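Chapter 5
Setting and Clearing the Table

Most people believe they know how to lay a table, in the same way that most people believe they can sing. Hưng Diệp, who ran the dining room at Flerneddale for long enough to stop minding, used to hand new starters a pile of crockery and leave the room. When he came back there was usually a fork in the sugar.

This chapter deals with the bare table, the serving bowl and the order in which things arrive and depart. Napkins are dealt with in Chapter 2, at greater length than they deserve.

By the end you should be able to:
clear and wipe a tabletop without moving the crumbs to a chair
place a serving bowl where guests can reach it and sleeves cannot
carry a full bowl past a talking guest

Key words: foot, rim, glaze, stand, setting

Start with the bowl. A large one with a wavy rim and a narrow foot looks very fine and wants a flat surface under it. Lift it from beneath with both hands, never by the rim, however much the rim seems to invite it.

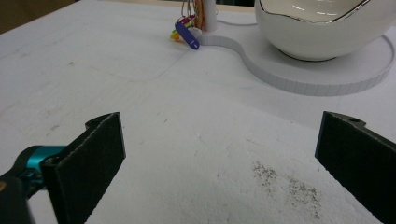
Which should go on the table first, the serving bowl or the plates?
The plates. Once they are down you can see how much space is left for the bowl, and it is always less than you had hoped.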